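Ploltside Group Reports Robot Planning Method Trained Entirely in Simulation

NULLEDHAM, 22 Jan 2023 – Researchers at the Ploltside robotics group have released results for Drololmont, a method that lets a robot arm work out the order of its own moves in block-stacking tasks. The group has also released the simulated test set used to measure it.

Drololmont splits each task into short segments and scores every candidate segment before the arm moves. Segments that would block a later step are dropped. The planner receives block positions and a goal arrangement, and is given no example solutions.

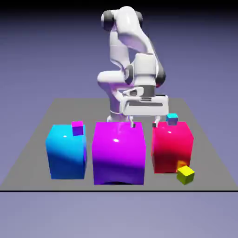 2 min read

The tests use a simulated white arm with a two-finger gripper on a flat gray platform. Large cubes serve as bases and small cubes as the pieces to be placed. Colors vary between the two sizes, so a small magenta cube may sit on a blue base while a small yellow one lies on the platform beside a red base. Goals are written as pairs of colors, one small cube to one base.

Training covered 4000 generated layouts. A further 800 were held back for testing, and the planner was allowed up to 300 candidate segments per layout. Within that limit it solved more of the held-back layouts than the group's earlier planner, which searched complete sequences.

"The old planner spent most of its time on sequences that failed at the second grasp," said Wolfram Schwerdtfeger, who led the work. "Scoring segments removes those early. The cost is that the scorer has to be trained again when the gripper changes."

Most remaining failures involved small cubes resting near the edge of a base, where the planned grasp left little clearance for the fingers. Meirion Penry, who built the test set, said a revised grasp model has been in testing at the Brandes laboratory since December.

The method has not been tested on a physical arm. Code, layouts and scoring scripts are available from Ploltside on request.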